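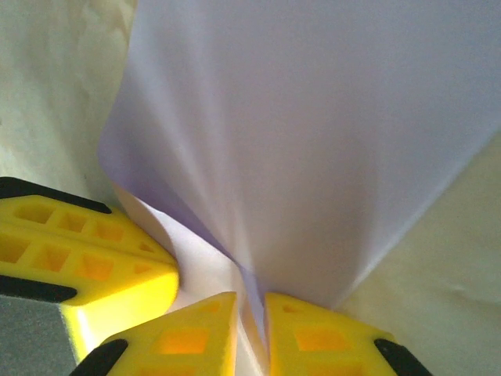

Pluvska opened its lab for an afternoon in February, and I got one of the places on the second tour. The group works on thin, floppy materials, the sort of thing robots have always been bad at picking up.

Eliécer Arango took us round. Their method is called Pidton. A person first guides the gripper by hand through 53 grasps, and the software then works out for itself where to pinch. It looks for folds, and it judges them only from a small camera near the fingers. There is no model of the cloth behind it.

The fingers are soft and yellow, with holes through them so they give when they press on something.
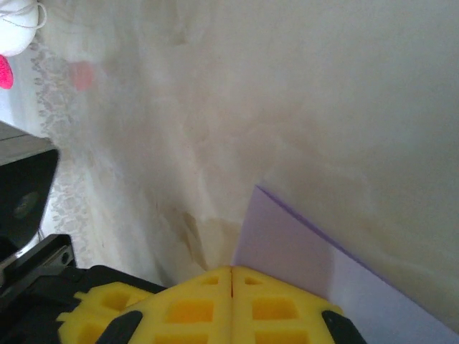
Arango said the hard part is closing the fingers at the right moment — too early and they shut on air. The older method, Destia, used fixed timing. Over 1000 test grasps Pidton missed a third as often, though he added that they had tried only 3 kinds of material so far.

Questions went on until four. Someone asked about wet towels and was told not yet. Tea was in the Pappas building across the yard, and the slides are meant to go up next month.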